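Diagnosing a cable snag on the wrist of the Böttcher arm

Applies to: tabletop cells with external gripper wiring, controller set to stop on joint torque.

Symptom: the arm halts with a wrist torque fault during a pick or a carry. The fault clears on reset and returns within a few cycles, usually at the same wrist angle.

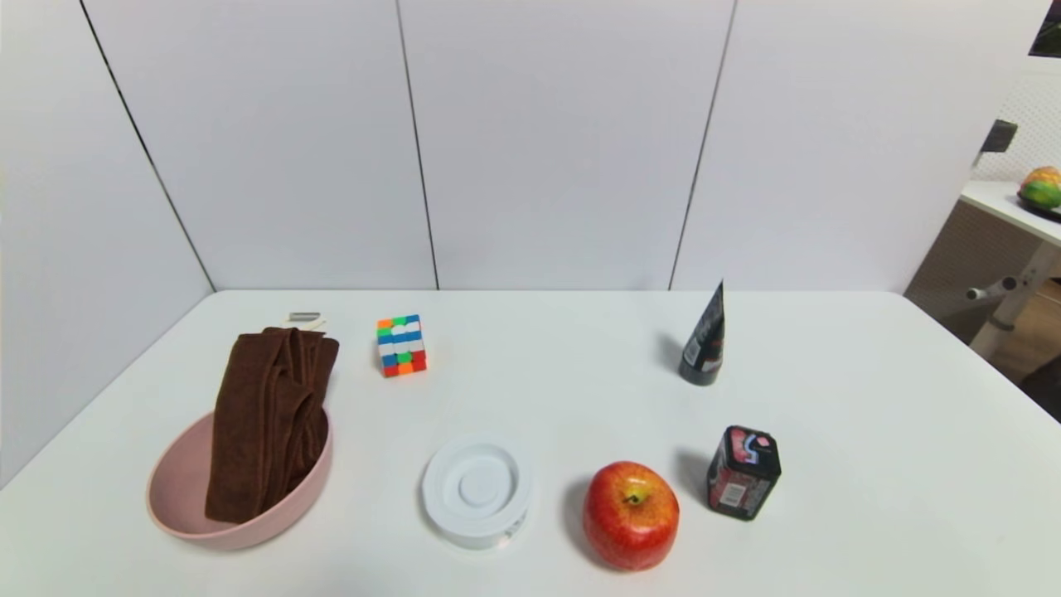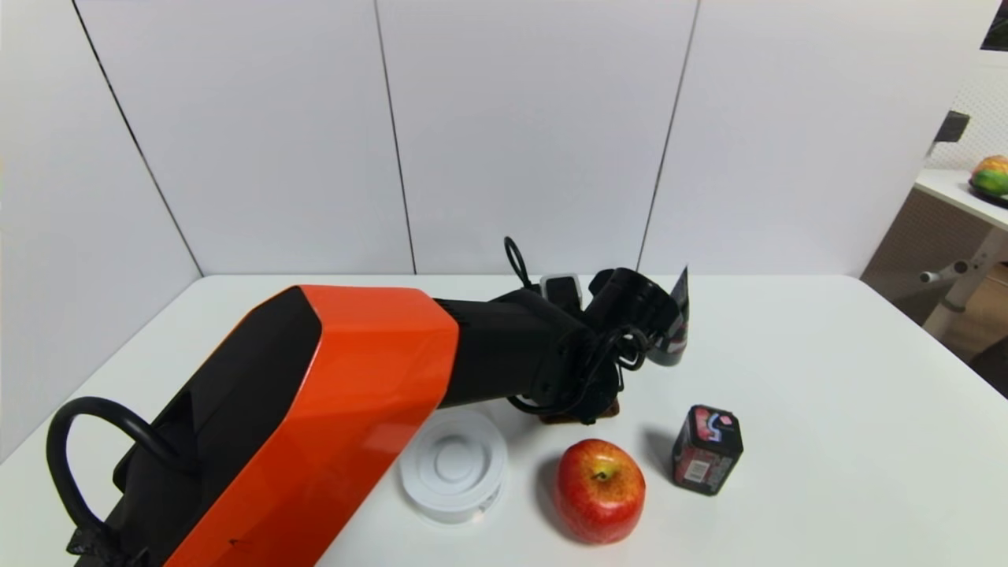
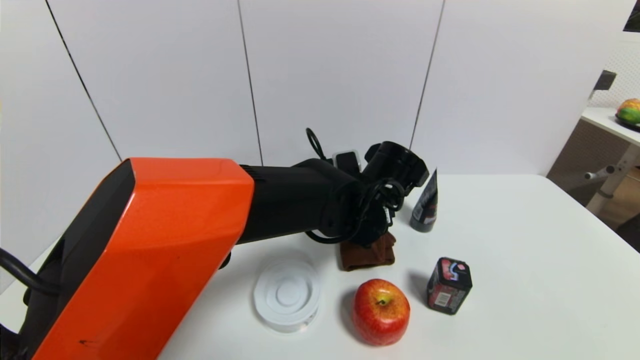 On the Sevley cell the fault was first logged as a payload error. Angus Cartwright changed the payload value twice with no effect. The cause was a gripper cable tied too short at the last joint, which pulled tight as the wrist rolled.

Before you start, press the emergency stop and lock out the supply. Wait for the drive lights to go off. Do not reach under the forearm with the brakes released.

1. Export the fault log and note the joint 6 angle at each stop. A spread of 9 degrees or less points to the cable. A wide spread points to payload or the drive.

2. Check the jacket along the full length of the gripper cable. Replace it if any shield shows.

3. Cut the tie nearest the wrist. Leave the forearm ties alone.

4. Restore power and jog joint 6 to both limits at low speed, one hand on the enabling switch. Stop if the cable goes taut.

5. Retie with enough slack for full roll in both directions. A loop that stands too high will catch on the sensor bracket.

6. Run 2000 cycles with no load and export the log again.

If the fault comes back, swap the Pellico connector at the tool flange and repeat step 6. Theda Wiegand keeps the torque traces from the first repair. Record the new tie position on the maintenance sheet.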